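Tecnologia Têxtil I: apontamentos da aula 3
Malha e tecido plano

Chegamos à parte de que mais gosto! Tudo o que vestimos nasce de duas famílias de estruturas. No tecido plano cruzam-se 2 sistemas de fios, a teia (no comprimento) e a trama (na largura). Na malha basta um fio, que forma laçadas presas umas nas outras, e é daí que vem a elasticidade que sentimos numa t-shirt.
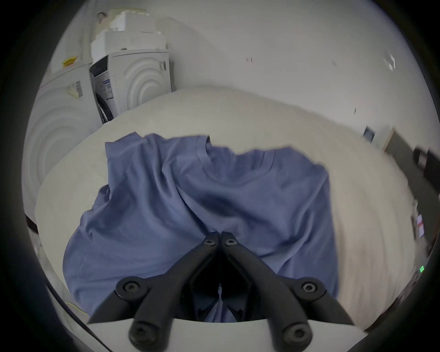 Foto: Aishwarya Salian

Vocabulário para a malha de trama: a coluna é a fila vertical de laçadas, a carreira é a fila horizontal. O jersey tem direito e avesso diferentes e enrola nas orlas quando se corta (experimentem, é delicioso de ver). O canelado alterna colunas de direito e de avesso, estica muito na largura e recupera bem, por isso aparece em golas e punhos.

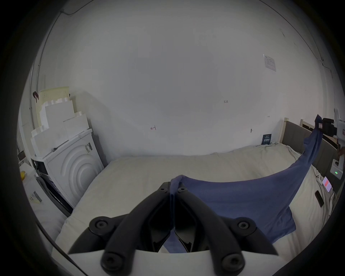

O viés é a direção a 45 graus da teia e da trama. Num tecido plano, os fios deslizam uns sobre os outros e o pano cede muito mais aí do que a fio direito; Madeleine Vionnet fez disto uma arte! Na malha a história muda, porque as laçadas já se deformam em todas as direções. Reparem no pano azul puxado na diagonal, com um canto bem levantado: façam o mesmo com um quadrado de algodão plano e outro de jersey e comparem as pregas.

Caimento: depende da fibra, da gramagem, da estrutura e do acabamento. Um pano rígido faz poucas pregas e largas; um pano maleável faz muitas e miúdas.

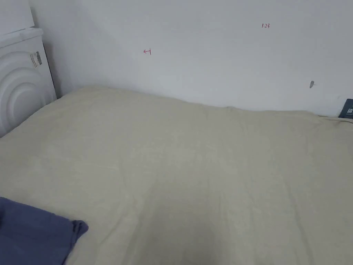 Fig. 3. Lençol bege com vincos ligeiros.

Para a próxima aula: ler o capítulo 17 do manual e trazer 2 amostras, uma de cada família, com a direção do fio marcada a giz.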